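Site visit: Hordiienko office furniture plant and showroom
31 Aug 2025

The Hordiienko plant is laid out in a single line, with board storage at one end and dispatch at the other. Lukian Dmytriv led the tour, which started at the panel saw and took in edge banding, drilling and carcass assembly. The drilling station was set up for Skerker cabinets, a two-door series ordered mainly by schools and small offices. A batch of 148 carcasses was on the schedule.

Shelf height is 762 mm from floor to top in the standard version. Hinge positions are drilled before assembly, and doors are adjusted once the carcass is square. Dmytriv put the rejection rate down to veneer matching — grain direction on the top is checked by eye.

The showroom upstairs is carpeted and arranged as a working office. Storage is placed directly in front of the desk runs, which saves aisle width but limits access from the desk side.
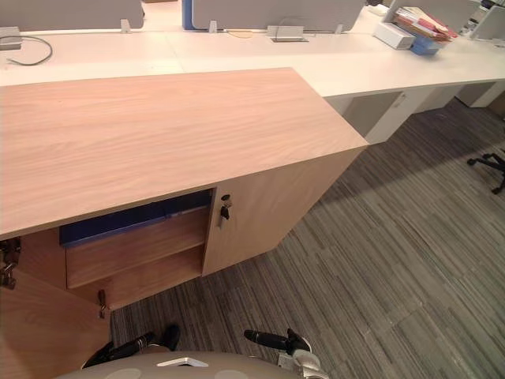

Oak-veneered two-door cabinet with one shelf, key in the right door. White desk with grey screens behind.

The top overhangs the front slightly, and the same light wood finish is carried through to the inside walls and back panel. A binder or folder laid flat takes up nearly the full width of the opening. Yevhen Shevchuk asked for a price on 62 units with locks. The quote is to follow in December.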